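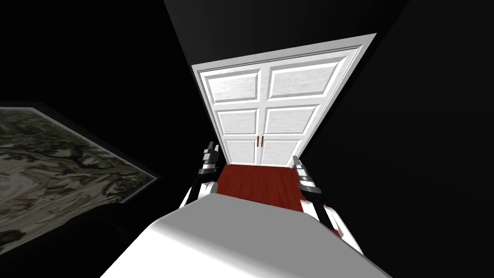
Ryan Hulme wrote back before I'd even had coffee to say the crowd forecast for the Erkisden friendly is too low, because I'd left out everyone who comes in on the free school tickets. He's right!

2024-09-29, workshop notes, match day model

So I put the school tickets back in and ran it again. The new number is 1327 through the turnstiles, which feels a lot closer to what we saw at the February game (that one nearly swamped the east side, remember). I'm still splitting arrivals evenly over the last 80 minutes before kick-off and I know that's silly – people turn up late, they always do.

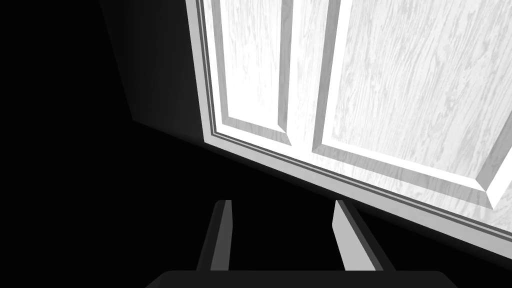

Next I want to try a big bump near the end, with about half of them showing up once the teams are out warming up. Parsons sent over their old gate logs, but the clock on gate 3 was running 8 minutes fast, so those times need shifting first. I'll do that tonight if the Nuvano spreadsheet lets me (it keeps turning the times into dates, grr).

Also still waiting to hear whether the mayor is greeting the players on the field. If so, the anthem moves and the whole tail end of the curve slides with it. Ryan, can you ask the Dritness folks? They did one of these last season.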